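Werkstattbuch, Freitag, August

Kurz nach neun angefangen, Fenster auf, erst mal Kaffee. Eigentlich wollte ich heute nur die Kabel am Bildschirmplatz sortieren, aber dann bin ich doch wieder beim kleinen Tisch gelandet (wie immer!).

Der kleine Tisch bleibt jetzt erst mal so, wie er ist. Die grüne Schneidematte liegt obendrauf, und ich finde das richtig gut: Das Raster hilft beim Hinstellen, man kann sich die Plätze merken, ohne irgendwas aufzukleben. Die Schüssel kommt auf die rechte Hälfte, das Brot auf die linke, nah an die untere Kante. Wer das umstellt, bitte hier reinschreiben, sonst suche ich wieder eine halbe Stunde nach dem Fehler in meinen Notizen.

Die Matte selbst hat 60 auf 90, das steht so im Bestellzettel, und es passt gerade so. Die größere von Bromden hätte übergehangen, die habe ich wieder von der Liste gestrichen. Kostenpunkt für die ganze Tischrunde (Matte, Schüsseln, zwei Klemmleuchten): 96 Euro. Quittung liegt im Ordner unter Rikstead, falls jemand danach fragt.
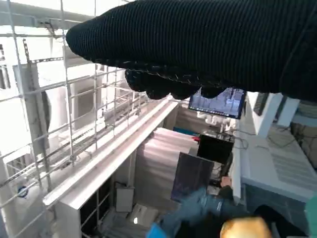
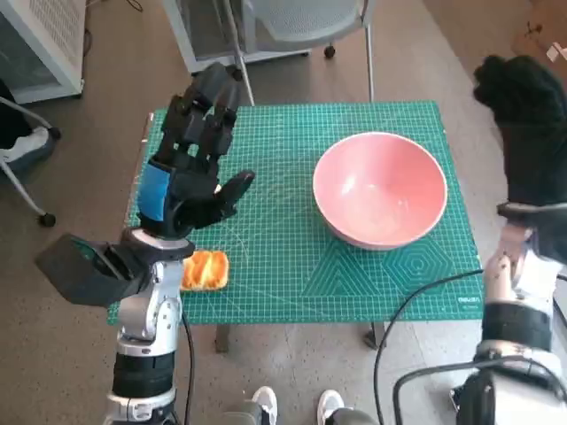

Beim Brot bin ich noch unentschlossen. Frisches krümelt weniger, riecht netter, ist aber am nächsten Tag hin, und dann sieht jedes Stück wieder anders aus als am Vortag. Vielleicht nehmen wir doch abgepackte Brötchen, immer dieselbe Sorte, und legen einen Vorrat an. Im Schrank wäre Platz, wenn endlich mal jemand die alten Tsakiris-Kartons wegräumt. Ich schaue dabei niemanden an, zwei davon sind von mir :)

Schüssel: erst wollte ich die flache weiße nehmen, bin jetzt aber froh über die rosa aus Keramik. Gegen das Grün hebt sie sich prima ab, und schwer genug ist sie auch, die rutscht nicht beim kleinsten Stupser über die Matte. Einziger Haken ist die glatte Innenseite, die spiegelt je nach Licht ziemlich. Nachmittags will ich mal das Rollo halb runterlassen und vergleichen. Wenn das nichts bringt, eine der Klemmleuchten weiter nach links.

Krümel! Bitte nach jedem Durchgang mit dem Handfeger über die Matte und nicht mit dem nassen Lappen, die Matte wellt sich sonst am Rand. Die alte hat es genau so erwischt.

Zum Stand der Liste: wir sind bei etwa 279 Einträgen, die letzten beiden Seiten sind in meiner Schrift und teilweise schwer zu lesen, sorry. Ich tippe das Montag ab. Die Spalte »Ort auf der Matte« bitte immer ausfüllen, auch wenn sich nichts geändert hat.

Offen:
Finex wegen der Ersatzschüssel anrufen (gleiche Farbe, falls es die noch gibt)
Handfeger an den Haken, der lag schon wieder auf der Fensterbank
Kabel. Ja, immer noch. Klettband ist bestellt, kommt nächste Woche.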